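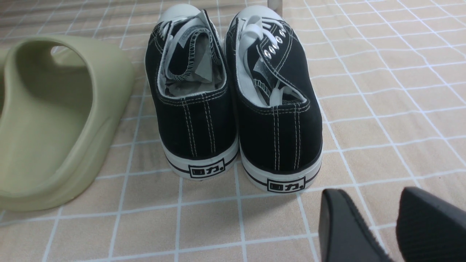
各位下午好，谢谢大家新年刚过就肯出门，来听我讲一件说起来有点不好意思的小事：家门口的鞋。

（开场先别急着往下翻，等后排坐定。水杯放左手边，上次放右边碰翻了。）

讲稿是2026年1月2日最后改定的，那天我家门口正好乱得不像话，亲戚来吃饭，鞋子一直铺到厨房边上，我一边改稿子一边跨来跨去，心想也好，算是现场取材了。

我先问问大家，今天早上出门的时候，有没有谁是单脚站着、用另一只脚去够鞋的？（等举手，自己也举。）好，好，比我想的多。我母亲管这个叫“金鸡独立”，她今年83岁，出门前要先扶墙，再低头找鞋，找到一只，另一只又不知道被谁踢到哪里去了。我做收纳这些年，看过很多漂亮的衣帽间，可真正让我觉得这件事值得认真讲一讲的，还是我母亲扶着墙找鞋的样子。

所以今天的话题很窄，就是从进门到鞋子放好，中间这短短一段路。我会讲得慢一点，啰嗦一点，大家多包涵。

第一段，先讲分堆。

（这一段容易讲快，记得停。）

很多朋友一说整理，第一反应是去买东西，买架子，买盒子，买那种一拉就散的抽屉。我劝大家先别买。先把所有的鞋请到地上来，一双一双排开，鞋头朝墙，鞋跟朝自己。为什么要朝自己呢？我们平时认鞋，很多时候认的就是后跟：有的后跟上有商标，有的磨歪了一边，有的被踩塌了。排好以后退一步看看，哪双是天天穿的，哪双一年也没请出来过一回，心里马上就有数。

去年七月我在Eston那边的社区活动室讲过一次，让大家各自回家排一遍，再把结果讲给我听。有一户人家排出来17双，一家三口，夏天，常穿的就那么几双，剩下的都说“留着下雨穿”。我跟他们开玩笑，你们那里下雨要下多久呀！后来他们自己也笑了，挑出几双送了人。我不赞成逼着人扔东西，鞋子跟着人走过路，舍不得是很自然的，慢慢来就好。

分堆的时候我习惯按“怎么穿上脚”来分，不按颜色，也不按谁的。一脚蹬进去的拖鞋归一堆，要用手拉一下后跟的归一堆，要坐下来系鞋带的再归一堆。这样分有个好处，后面摆位置的时候几乎不用再动脑筋：一脚蹬的放最外面、最低的地方，系鞋带的放在凳子旁边。

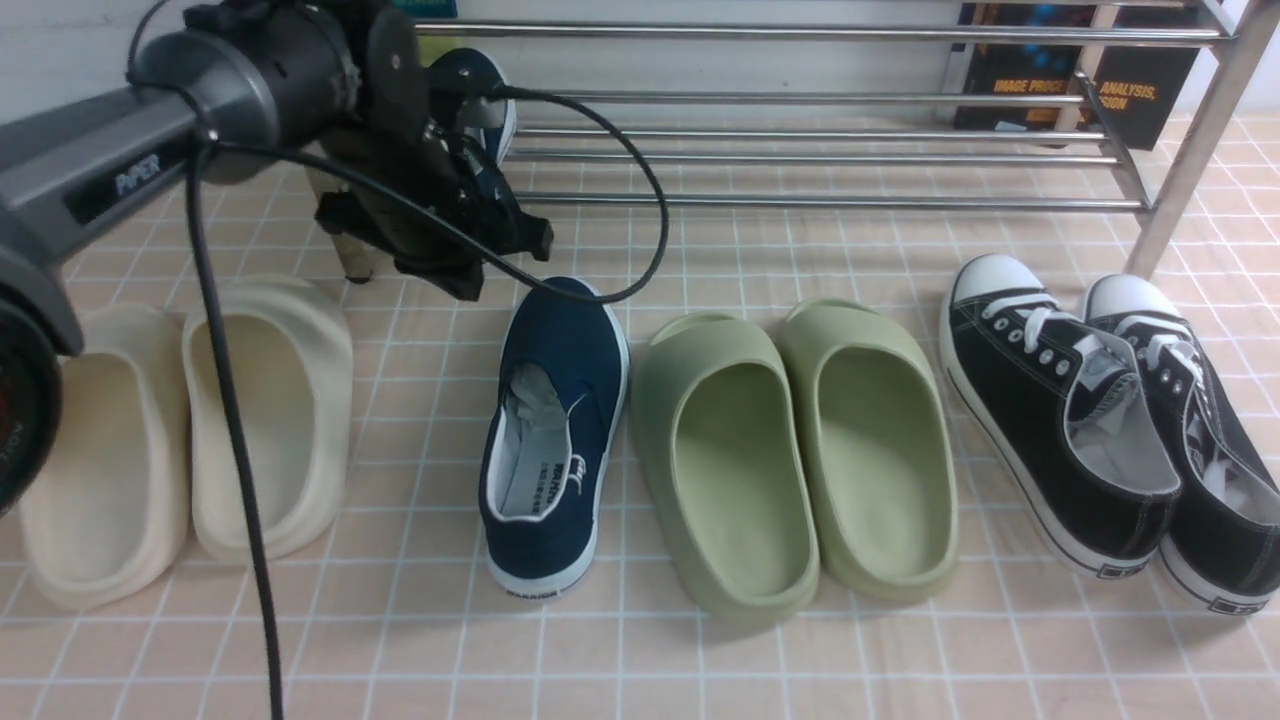 帆布鞋和泡沫拖鞋能放在同一层架子上吗？

可以放在同一层，只要帆布鞋已经干透，并且拖鞋底是擦过的。浅色的帆布和橡胶边容易蹭脏，中间留出一指宽的空当会更稳妥。

第二段，讲架子。

（有人会问牌子，不推荐，只说自己用过的。）

我自己家里先后用过两种架子，一个是Nistard的，一个是在Dijkstra那家旧货铺子里淘来的。前一个轻，好搬，擦起来方便；后一个沉得要命，当时花了329块，先生扛上楼的时候一句话都没说，我就知道他心里有话。可是用下来，两个都好，也都有不好的地方。横杆式的架子透气，适合刚穿回来的鞋，缺点是小孩的鞋容易从杆子中间漏下去。平板式的稳当，缺点是沙子存得住，隔一阵子要擦。

大家挑架子的时候，我建议量一量家里最大的那双鞋，别量最好看的那双。把鞋放平，从鞋头量到后跟，再多留一点。厚底的拖鞋还要量高度，现在流行的那种泡沫拖鞋，鞋面拱得很高，底又厚，看着圆滚滚的很可爱，往窄窄的一层里塞，就要费劲了，硬塞进去，下次谁都懒得往里放，于是又回到地上。一回到地上，旁边很快就会有第二双陪它。

还有一点，架子不必放满。我家最低的一层永远空着半层，留给客人。客人来了，看见有地方放鞋，自己就放进去了，用不着主人弯着腰在后面收，大家都轻松。
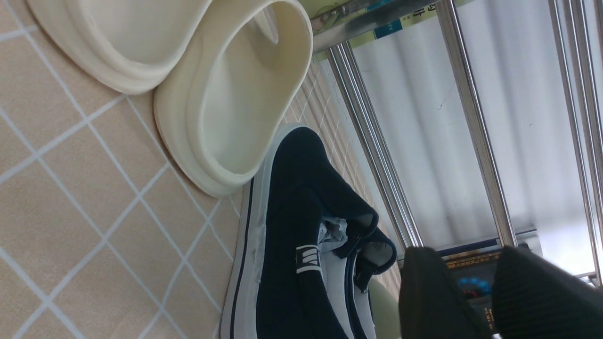 Nele Dewulf听完上一场以后给我写过信，她说道理都懂，可是孩子放学回来，鞋子还是一甩就飞，一只朝东一只朝西，她问我是不是该在墙上贴一张值日表。

（念信的时候语气轻一点，别让人觉得是在批评孩子。）

我给她的回信写得很长，这里拣要紧的讲。值日表可以贴，头几天很有用，过后就成了墙纸。我更愿意请大家想想孩子进门那一刻：书包在背上，手里也许还拿着水壶，鞋带没解就硬往下蹬。手腾不出来，鞋自然是用脚甩掉的。所以先给书包一个钩子，高度要让孩子自己够得着；再放一张矮凳，坐得下去，人就会弯腰，一弯腰，鞋就顺手摆好了。她后来告诉我，凳子比值日表管用，就是猫也爱上去坐。

帆布鞋我要多说两句，家里有学生的多半都有。鞋帮软，倒着放、压着放，后跟那一圈很容易折，折过几次就立不起来了，穿的时候还磨脚。新鞋里塞的纸团别急着扔，换季收起来的时候再塞回去，撑着鞋头和脚背就行，不必塞得太实。洗过的鞋也一样，先用白纸吸一吸水，放在阴凉通风的地方，太阳底下猛晒，白边容易发黄。我有一双就是这么晒坏的，到现在还心疼。

鞋带要不要系好再收？我的习惯是松松地塞进鞋口，下次穿的时候不用先解结。我姐姐的习惯是每双都打上蝴蝶结，她说看着精神。我们姐妹俩为这个拌过嘴，今天请大家各随各的心意。

第三段，讲门口的地面。

（讲到这里时间应该过半，如果超了，跳过我姐姐那段。）

地面上应该留几双鞋，是我被问得最多的问题。我的答案是每个人一双，就是回家换的那一双，其余的上架。 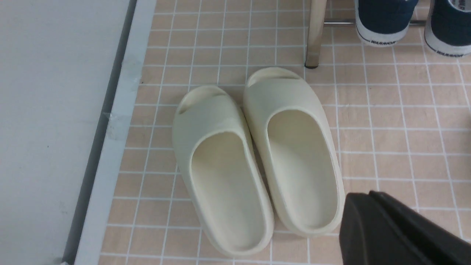 拖鞋的摆法，我讲课的时候总要请人上来试一试，光听是听不明白的。请大家想象自己刚开门进来，人脸朝屋里，换下外面的鞋，往前一步就要踩进拖鞋。那么拖鞋的后跟应该对着门，鞋头对着屋里，两只靠拢，脚一伸就进去了。像这双奶油色的，两只挨得近近的，沿着白色的墙边放，过道中间就能让出来。它后跟那一圈边又厚又高，脚要是从侧面斜着蹭进去，很容易绊一下，所以更要摆正。鞋头前面还有个小开口，灰会往里钻，擦的时候拿湿布卷个角伸进去转一转就好。家里有老人的，请务必把这条路留直，地上不要横着任何一只落单的鞋。

再说说砖缝。小方砖铺的地，好看是好看，缝多，沙子就住在缝里。我用一把旧牙刷，沾一点温水，顺着缝刷，刷完拿干布压一遍。墙角那一条边也别忘了，以前贴过胶带的地方会留下黏黏的印子，最爱沾灰，用吹风机的温风吹软了，再用软布慢慢擦。

门口我铺过一块Ukia的垫子，后来收起来了，边角老是卷，我母亲走过去我就提心吊胆。要铺的话，请选贴地的、四角压得住的，走上去试试会不会滑。

（发练习纸，一人一张，笔在纸箱里。）

纸上只有一道练习，今晚回家做：把门口的鞋全部排到地上，鞋跟朝自己，选出每个人天天穿的那一双，先给这一双找好位置。做到这一步就可以去吃饭了，别的鞋先请它们在旁边等一晚上。

下面的时间留给大家提问，我们有2支话筒，前排请往左边传，后排的朋友举手，我走过去。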